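# Two Drawers and a Mirror

Oct 31, 2021

Makeup spreads. It starts in a bag and ends up next to the laptop. Small tabletop organizers are meant to stop that, and the one we tried for this issue came from Selow, a secondhand shop that sells them for 19 dollars.

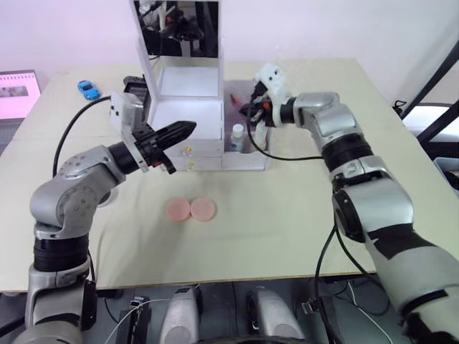
*Two drawers below, a bottle in the bin at the side.*

The layout is simple. Small bottles stand upright in the side compartment, where the caps stay easy to reach. The drawers take flat things such as palettes, blotting paper and spare puffs. Round sponges can stay out on the table until they are clean enough to put away.

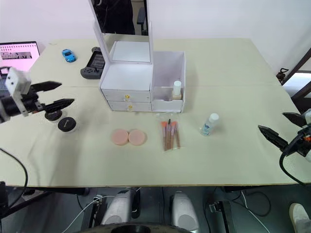 Valentin Reisinger disagrees about the sponges. He keeps his in a mesh bag on a hook and says that a closed drawer is the worst place for one that is still damp. He also throws them out after 200 uses, which he marks on a card.

Knobs deserve a look before you buy. A faceted knob on a ribbed metal base is pretty, but check that it's tight. White drawer fronts pick up gray smudges and scratches, mostly near the middle. A soft cloth and dish soap will lift some of the marks. Scratches stay.

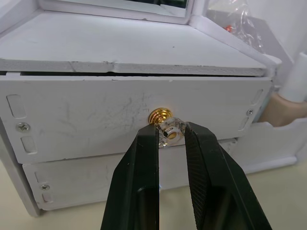 Chipped board is harder to fix. White furniture wax from a hardware store fills small nicks along a front edge, and it needs nine hours before you set anything on top.

Brushes do best standing up, sorted by size, in a sleeve or a cup. Jars with wide lids can stay beside the organizer if the compartment is full.
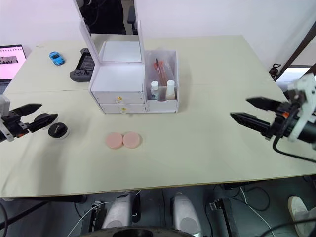
*Brushes or pens share the open side with two white-capped bottles.*

Selow expects more organizers in November.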